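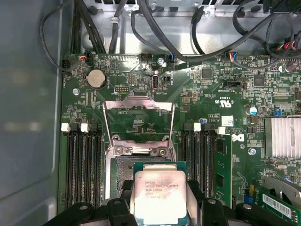 Rondmont Workstation Boards and Processors
Item 1826: Intel Xeon E5-1630 v3, pulled, tray only

Single-socket workstation processor, removed from a Dell tower and sold as a used part. Supplied by Koval, checked in by Jemasetti. No heatsink, fan or retail box.

Specification
Cores / threads: 4 / 8
Base clock: 3.7 GHz
Socket: LGA 2011-3
Memory: DDR4, four channels
Rated power: 140 W
Condition: used, grade 2

Grade 2 means the part passed a boot and memory test. Traces of old thermal paste on the heat spreader are normal for this grade. Clean with isopropyl alcohol and a lint-free cloth before applying new paste. Lot and serial markings are left as found; do not scrape the lid.

Fitting
Disconnect power and hold the power button for 6 seconds. Remove the heatsink and release the load plate until it stands fully open. Hold the processor by its edges and keep it level. Match the notches and the corner triangle to the socket, then lower it straight down without sliding. The contacts in the socket bend easily and cannot be repaired under our warranty. If paste has reached the contact field, do not wipe it with a cloth; clean the socket or replace the board first.

Close the load plate, lock the levers, apply paste and refit the heatsink.

Compatibility
Not for LGA 2011 (v1/v2) boards, which have different keying. Update the BIOS on older boards before swapping. Memory must be fitted in matched sets for four-channel operation.

Shipping and returns
Ships from Nedberg in an antistatic clamshell. Orders placed before 2 p.m. leave the same day, except Tuesday. Returns need the original clamshell and a serial that matches the invoice.

Stock: 86
Related: heatsinks for LGA 2011-3, thermal paste, socket covers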